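ペットボトル茶の置き場と注ぎ方を見直した記録

公開日:2023年10月31日

作業部屋の茶まわりを整理したので、設定値のつもりで書き残しておく。対象は常温で飲むペットボトルの茶とカップ、それを載せるトレーである。急須や茶葉は扱わない。

きっかけは机の天板を替えたことだった。以前の天板は硬い樹脂で、底の濡れたカップを置いても拭けば終わりだった。今の作業面は灰色のフェルト調で、手触りと静かさは良いが、液体に対しては弱い。水滴を落として様子を見たところ、しばらく表面で玉になったあと、指で押した箇所から沈んだ。乾けば跡はほぼ残らない。ただし茶は色がつく。端のほうに烏龍茶を一滴垂らして翌日に確認したら、薄い輪が残っていた。中性洗剤を薄めて叩いて落とした。落ちたが、二度やりたい作業ではない。

そこで規則を一つ決めた。カップは必ずトレーの上に置く。注ぐのもトレーの上で行う。ボトルは蓋を閉めている間だけ、天板に直接置いてよい。

トレーは縁が少し立っているものを選んだ。完全に平らな板だと、こぼれた分がそのまま天板に流れる。逆に縁が高いと、カップを横に滑らせて取り出せない。候補はFitaldenの浅型とEdelの角型の二つで、Fitaldenのほうは角が直角に近く、隅に溜まった水が拭きにくかった。角が丸いほうは布巾が一筆で回る。毎日拭くものなので、この差は効く。

色は濃いものにした。淡い色だと茶渋が見え、暗い色だと埃が見える。埃は乾拭きで取れるので暗い色のほうが手間が少ない。なお、暗い色の上では茶の滴が見えにくいという欠点がある。使い終わったら見た目に関係なく拭くことにしている。

カップは淡い水色のプラスチックで、側面に細かい縦溝が入っている。溝の利点は二つあり、持ったときに滑りにくいことと、重ねたときに外側が密着しにくいことである。欠点は洗浄性で、スポンジを横に動かすと溝の底に当たらない。縦に動かせばよい。縁は巻いてあるので口当たりは丸い。薄い縁のほうが茶の香りは取りやすいと思うが、作業中に飲む分には気にならない。

茶は現在二系統を置いている。一つは茉莉烏龍、もう一つは色の濃い茶である。午前は前者、食後は後者という使い分けで、厳密ではない。 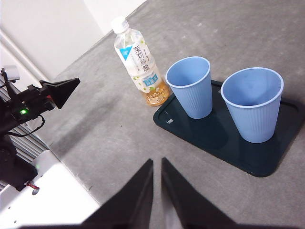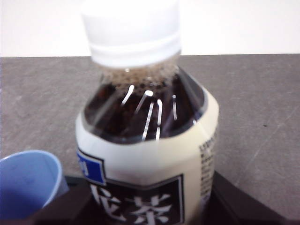 上:茉莉烏龍とカップ二つ、トレー。下:濃い色の茶の肩からラベルにかけて。

二系統を並べて置くときの識別は、液色よりラベルの色と文字に頼ったほうが早い。液色は光の向きで変わる。茉莉烏龍は底のほうに光が通ると橙に近く見えるし、濃いほうは肩のあたりだと黒に近い。夕方、照明を点ける前だと両者の差は縮む。一度、それで注ぎ間違えた。害はないが、茉莉の香りを想定して口に入れると別のものが来るので、しばらく何を飲んだのか分からない。

蓋の色で見分ける案もあったが、白い蓋同士では役に立たない。蓋に印を付けることも考えて、Vidmarの油性ペンで点を打ってみた。三日で薄れた。指が毎回当たる位置なので当然である。結局、ラベルの正面を手前に向けて置くという運用に落ち着いた。戻すときに向きを直すだけなので、手間は増えない。

注ぐ動作についても少し書く。

満量に近いボトルは最初の一杯が難しい。傾け始めの段階で口に空気が入りにくく、断続的に脈を打って出る。カップの縁に当たって外に跳ねるのはほぼこの段階である。対策は、傾ける前にカップを口に近づけておくことと、最初の数秒は細く出すこと。半分を切れば空気の通り道ができるので、気を遣わなくてよい。

注ぐ量は、カップの縁から指一本分を残す。満たすと持ち上げるときに側面がたわみ、水面が動く。柔らかいカップほど、縁の近くを持てばたわみが大きい。底寄りを持つのがよい。

もう一つ、ボトルを振らないこと。泡が首のあたりに残ると、注いだときに泡が先に出てカップの水面を覆い、量が読みにくい。鞄に入れて持ち帰った日は、すぐ開けずに20分ほど置きたいところだが、たいてい待てないので蓋だけ緩めて圧を抜いている。

Min-kyu Yooがこの部屋に来たとき、トレーを天板の右端に寄せるよう勧めてくれた。私は右手でボトルを持つので、左側に置くと腕が作業面の上を横切る。横切る間に滴が落ちる。言われてみればその通りで、以後は右に置いている。角度は天板に対して平行にせず、少し斜めにしたほうが手首が楽だった。見た目は雑然とするが、こちらを採用した。

カップの容量は300ミリリットルの計量カップで水を移して確認した。一杯で入りきらなかったので、それ未満ということは確かである。正確な値は量っていない。必要になったら秤で測る。

片付けの手順も固定した。カップを下げ、トレーの水気を拭き、ボトルの蓋を締め直して冷蔵庫へ入れる。常温で飲むと最初に書いたが、開栓後の残りは冷やしている。翌朝、作業を始める前に出しておけば、午前の途中にはちょうどよくなる。結露が出るので、この間だけはボトルもトレーの上に置く。さきほどの規則の例外にあたる。

布巾はEkonの薄手を使っている。厚手は吸水量が多いが、トレーの縁の内側に入りにくい。薄手を二つ折りにして角で縁をなぞると、残りが出ない。

未解決なのはボトルの底の水滴である。冷蔵庫から出した直後に一度拭いても、しばらくするとまた付く。コースターを足すか、トレーを一回り大きいものに替えるかで迷っている。後者だと作業面が狭くなる。12月に棚を動かす予定があるので、寸法はその後で決める。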